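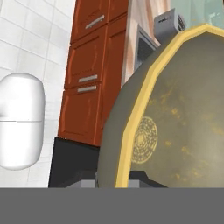

Fig. 3. Frying pan with yellow rim, tiled wall behind (computer-rendered).

Section 4: Your first slow-cooked meal

By now your Wanyama slow cooker is unpacked, washed and sitting level on the worktop, so let's get some food in it! We suggest a bean and barley stew for the first run. It is very forgiving, it fills the bowl to a sensible level, and it gives you a feel for how the Low and High settings behave before you move on to the meat dishes in Section 5.

You will need 399 g of tinned tomatoes, a mug of pearl barley, two tins of butter beans, a large onion, two carrots, a stick of celery, a litre of hot vegetable stock and a bay leaf.

4.1 Filling the bowl

1. Check that the cooker is switched off at the wall and that the stoneware bowl is seated properly in the base. It should not rock when you press on the handles.

2. Peel and chop the onion, carrots and celery. Keep the carrot pieces small, no bigger than a thumbnail. Root vegetables take longer than you would think at a low heat.

3. Put the vegetables in first, then the rinsed barley, then the drained beans. Pour the tomatoes over the top.

4. Add the hot stock and the bay leaf and give everything one good stir.

5. Look at the level. You want the bowl between half and three-quarters full.

CAUTION: Never fill past the line moulded inside the bowl. Hot liquid can bubble under the lid and run down into the base.

Note: If you like a deeper flavour (we do!), soften the onion in a little oil on the hob first. Do this in a separate pan. The stoneware bowl must not go on a gas ring, a hotplate or an induction hob.

4.2 Setting the cooker

1. Put the lid on and turn it until the steam hole faces away from you.

2. Plug in and switch on. The display shows two dashes.

3. Press MODE once for Low or twice for High. Low takes eight hours with this stew and High takes roughly 3, plus a bit extra if your carrots are on the chunky side.

4. Press + or - to set the time, then hold START until you hear a single beep.

5. Leave the lid alone! Every peek lets out heat, and you will need to add twenty minutes or so each time.

CAUTION: The outside of the base gets hot in use. Keep the flex tucked behind the cooker and out of reach of children.

Note: A faint smell during the first hour is normal with a new heating plate. Open a window and it will clear.

4.3 Finishing and serving

1. When the time is up the cooker beeps five times and drops to Keep Warm. The stew can stay there for up to two hours.

2. Lift the lid away from you so the steam goes towards the back.

3. Fish out the bay leaf, taste, and add salt and pepper. A squeeze of lemon is lovely here, and so is a handful of chopped parsley.

4. Switch off at the wall before lifting out the bowl. Use oven gloves and stand it on a heatproof mat.

CAUTION: Do not run cold water into a hot bowl. It may crack.

Leftovers keep for two days in the fridge and freeze beautifully in tubs. Reheat on the hob or in the microwave until piping hot all the way through. Do not use the slow cooker for reheating.

If the display shows E2, see Section 7.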